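Egan Street Laundromat
Monthly walk-through, May
Inspected by: Kanokwan Boonyarit
Start: 6:15 a.m., before opening

ENTRANCE AND FLOOR
Front door closer: OK. Adjusted last month, still latching.
Entry mat: Replace. Back corner curls up and catches the carts.
Floor drains: OK. Lint cleared from the one by the big washers.
Wet floor signs: 2 on hand, both readable.

WASHERS
Fill hoses: Washer 5 has a bulge near the valve end. Shut off and tagged. Do not run until the hose is changed.
Door locks: OK on all machines.
Leveling: Washer 2 walks on the high spin. Feet tightened, check again Sunday.
Water meter reading: 2,791

DRYERS
Lint screens: Cleaned. One screen has a small tear along the rim. Patch is not acceptable, order a new one from Fustora.
Exhaust duct: Needs cleaning. Airflow at the outside hood is weak and the flap only opens halfway.
Gas shutoff: Handle turns freely. Label has faded, print a new one.
Clearance behind dryers: Fail. Detergent cartons were stored against the back panel again. Moved to the supply closet.

ELECTRICAL AND FIRE
Extinguishers: Gauges in the green. Tag on the rear unit is hard to read.
Exit light: OK on battery test.
Outlet by the folding table: Cover cracked. Taped for now, replace this week.
Change machine: Cord OK. Refilled to $500.

COMMENTS
The duct is the one I would not put off. Towels on the last dryer took a second cycle during my test, and the cabinet top was hotter than the others. Skorovik did the last cleaning and has our measurements. 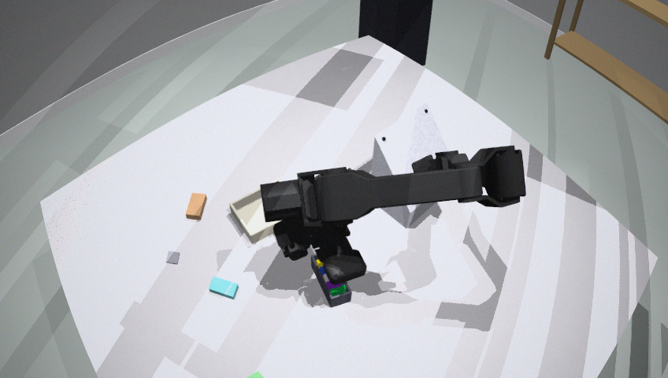
Bláthnaid Tierney replied that the duct should be done before the hose, and that the last dryer stays off until then. She also wants the supply closet key kept at the counter so cartons don't end up behind the machines.

Agreed on both. Dryer tagged at 7:40. Hose is a ten-minute job once the part is in, so I will do it the same day.

Still open: mat, hose, lint screen, duct, gas label, outlet cover, rear extinguisher tag.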